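4. Setting Up the Clerdale Putting Mat

Pick a level floor. The mat reports every slope in your house, and it is not tactful about it.

1. Unroll the mat with the printed side up. Let it lie flat for 10 hours before the first putt. It will curl at the far end anyway; roll that end backward and wait some more.

2. Push the cup tray under the raised end until both tabs click.

3. Plug the ball return into the left socket. The right socket is for the Tustness scoreboard, sold separately, as you may have guessed.

4. Hold SET for 2 seconds. The counter shows 0, a score you should enjoy while it lasts.

CAUTION: Do not stand on the cup tray. It is rated for golf balls. 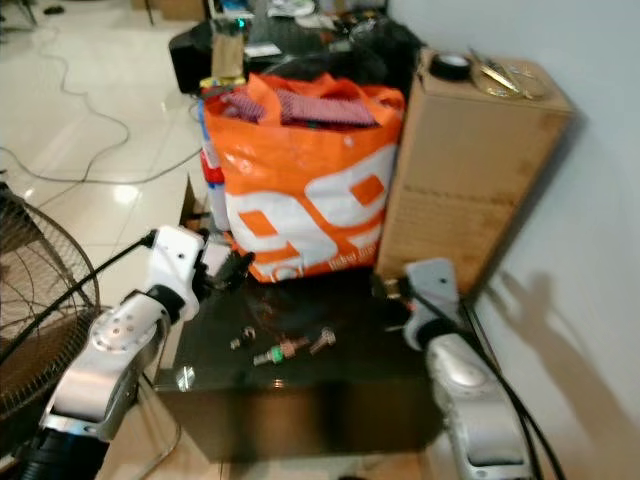
Can I use range balls with the return?

Use smooth-covered or standard balls in good shape. Scuffed range balls tend to stall halfway up the channel and collect a small crowd behind them.

5. Putt three balls from the nearest line. If they all drift the same way, slide the Bosman shims under the low side, one at a time. If they drift in different directions, see Section 7, "Grip."

NOTE: The counter stops at 1,000 putts and starts over. Peter Říha, who wrote the firmware, considers this plenty. To keep a longer record, write the total down before it resets.

6. Brush the mat toward the cup once a week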